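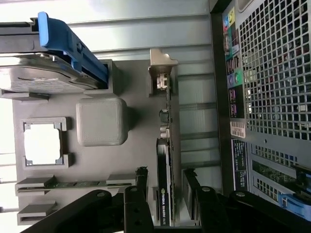
KILLWOOD SITE – TEARDOWN BENCH, CELL 5
Weekly walk-round, Tuesday, start of first shift
Line: Fliso desktop towers, arm plus one bench tech

Marks: OK / FIX / WATCH

1. Guarding and stops
E-stop, bench side – OK. Tested, arm halts.
E-stop, aisle side – FIX. Works, but parts cart was parked in front of it again. Tape a box on the floor.
Light curtain – OK.
Reset key – WATCH. Left in the switch overnight. Goes back on the hook at end of shift, every shift.

2. Arm and gripper
Finger bolts, torque marks lined up – OK
Cable wrap at wrist – WATCH. Scuffed, not through. Look again next week.
Grip force setting – OK. Matches the card. Somebody had wrote an old number on the whiteboard, wiped it.
Cycle counter reads 763 since last grease. Due at 3000.

3. Work position
Tower on its side, panel off, before arm is enabled – OK
Power cord out and supply drained – OK, tech checks this by hand, arm does not. Keep it that way.
Order of removal: drive by the blue latch, then memory, then graphics card. Card needs the bracket freed first. New people skip this step and the arm pulls against it. FIX – put it on the card in bigger print.
Sharp edges, expansion slot covers – WATCH. Cut gloves at bench, two left hands in the box, no right. Reorder.

4. People
Lifting: techs still load every tower by hand. Less screwdriver work now so wrists are better, but more lifting than before and nobody changed the rotation. FIX – rotate loaders at break, not at lunch.
Waiting time: comment from second shift, "I stand there and watch it think." Fair. They want sorting work within reach while the arm runs. OK with me as long as the bins stay outside the curtain.
Who clears a jam: not clear to half the crew. Rule is bench tech stops the cell, keeps the key in pocket, then reaches in. Lead does not need to be called for a stuck memory stick. Does for anything bent.
Training sign-offs – FIX. Two blanks on the sheet. No sign-off, no key.
Bindum pay grade question came up again. Not a safety item, passed to the office.

5. Area
Floor, loose screws – FIX. Magnet sweeper missing, probly over at the Ma line.
Noise – OK
Extinguisher – OK, tag current
Lighting over bench – WATCH. Glare off the sheet metal, techs squint at labels. Try turning the lamp.
Drive bin – OK, locked. Limit is 200, swap before its full.

Cell released to run. FIX items due before next walk-round – gloves and floor tape today please.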